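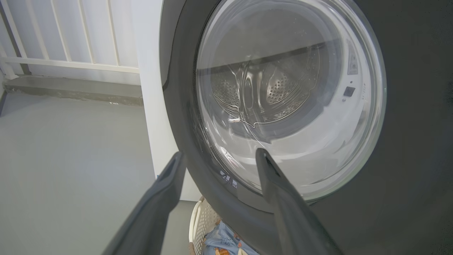
The dark grey front-loader, door and drum.

Laundry questions I keep getting
by Lise Lachance

Do you wash kids' bedding with their pyjamas?
Yep, if the colours are close. Blues go in with blues at my place and I've never had a drama.

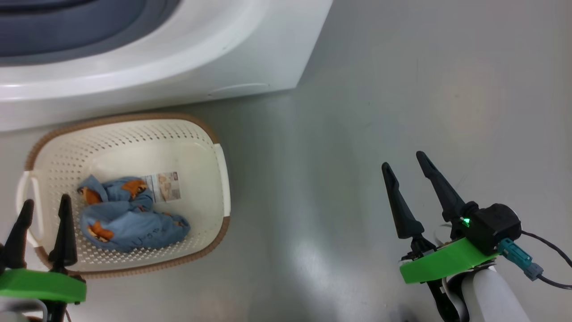 Do I need a fancy basket?
Nope! Get one with holes in the sides so things can breathe, and handles at both ends — your back will thank you. I park mine on the floor right by the door.

How do I get a big quilt cover out?

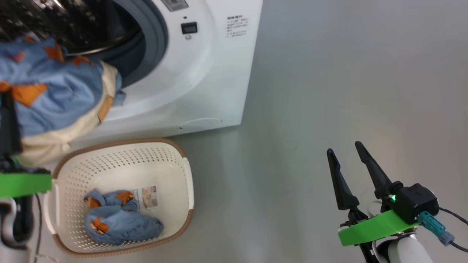
Slowly, and one corner first. Check inside it too, socks love hiding in there (I once found 11).

What spin speed?
I use 1,000 for covers. Check your care label first.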